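9月29日
生活環境演習 個人レポート(ムルティ/Murthy)

題目:寝室で行う衣類の整理と、たたむ手順の比較

1.はじめに

私は5月に、学生寮 Cukham に引っ越しました。部屋がせまいので、洗った服を置く場所がほとんどありません。そのため、服の整理はベッドの上ですることが多いです。このレポートでは、ベッドの上で服をたたむとき、どのような手順がよいかを調べました。とくに、腰にゴムが入ったズボンについて考えます。 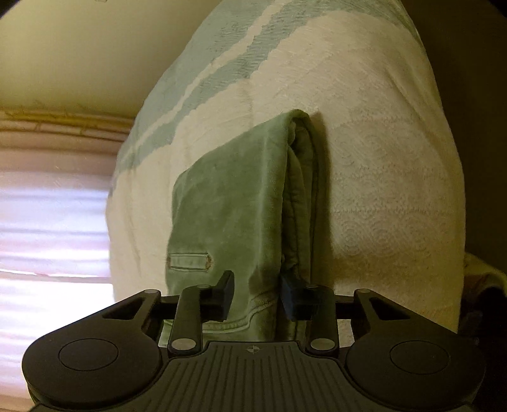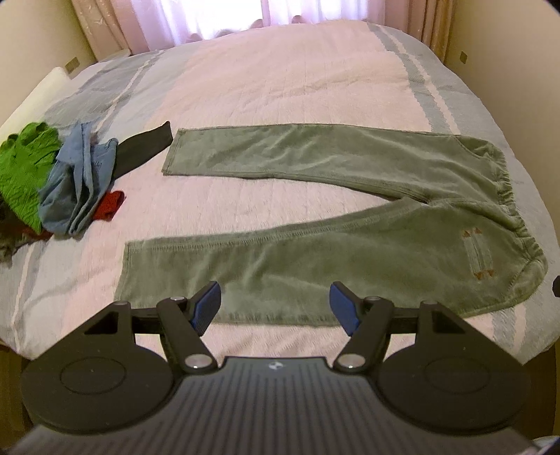 2.問題

ゴムのズボンは、たたむのが意外にむずかしいです。腰の部分が縮んで細くなるのに、腰の下は幅が広いからです。二つの脚を重ねても、端がきれいにそろいません。店で売っているズボンは四角い形になっていますが、自分でたたむと、片方の側だけが厚くなります。

もう一つの問題は、ベッドの表面です。毛足の長い毛布の上では、布が毛布に引っかかって、すべりません。机の上なら手で一回なでればしわが伸びますが、毛布の上では毛布も一緒に動いてしまいます。また、マットレスがやわらかいと、強く押しても力が下に逃げます。

3.方法

次の二つの手順を比べました。

手順A:ズボンを横向きに広げ、片方の脚をもう片方の脚に重ねる。次に、すそを腰のほうへ持っていき、半分にする。最後にもう一度半分にする。

手順B:ズボンを広げたあと、先に腰のゴムを左右に引いて、しわを平らにする。脚を重ねたら、股の出ている部分を内側に折り、全体を細長い長方形にする。そのあとは手順Aと同じである。

どちらの手順も、それぞれ50回行いました。場所は自分の部屋のベッドで、毛布は敷いたままにしました。たたんだズボンは、収納箱「プラルタリ」に立てて入れ、倒れないかどうかを見ました。一日に全部行うと手が疲れて雑になるので、何日かに分けました。

4.結果

手順Aは早く終わりますが、箱の中で倒れやすかったです。股の部分が三角形に出ているので、となりの服との間にすき間ができます。手順Bは少し時間がかかりますが、形が安定しました。一本をたたむ時間は、長いときで58秒でした。これは手順Bを始めた最初の日の記録で、慣れてからはもっと短くなりました。

ポケットについても気づいたことがあります。前のポケットの袋が中で丸まっていると、外から見えなくても、その場所だけふくらみます。たたむ前に手を入れて、袋の布を平らにすると、厚さが減りました。これは手順Aでも効果がありました。最初の計画には入れていなかったので、ポケットを直した回数は記録していません。

5.考察

授業では、衣類は固い平らな台の上でたたむように習いました。しかし、寮の机は小さく、大人のズボンを広げることができません。ベッドの上を使う場合は、すべらないという欠点を利用することもできると思います。毛布の上では、広げた布が動きにくいので、片手を離しても形がくずれません。手順Bで股の部分を折るときは、このことが役に立ちました。

一方、服の山をすぐ横に置くと、作業の場所がせまくなります。山から一枚取るときに、ほかの服の袖がついてきて、広げたズボンの上に落ちることもありました。山は足もとのほうに置き、たたんだ物は反対側に置くのがよいと考えます。

たたんだ物を厚い寝具の上に重ねておくと、寝具を動かしたときに全部くずれます。私は二回失敗しました。それからは、数枚たまったら箱に移すようにしています。

6.費用

収納箱は、近所の店「ボレタルド」で755円で買いました。同じ店に878円の深い箱もありましたが、ベッドの下に入らない高さだったので、浅いほうを選びました。

7.残った課題

今回は一種類のズボンしか使っていません。ジーンズのような固い布では、股の部分を折ると、反対に厚くなるかもしれません。また、たたんだのは私一人なので、ほかの人が同じ手順で行ったときに同じ結果になるかは分かりません。次は、編み目のある上着についても同じ方法で記録をとり、箱に立てて入れられるかを調べる予定です。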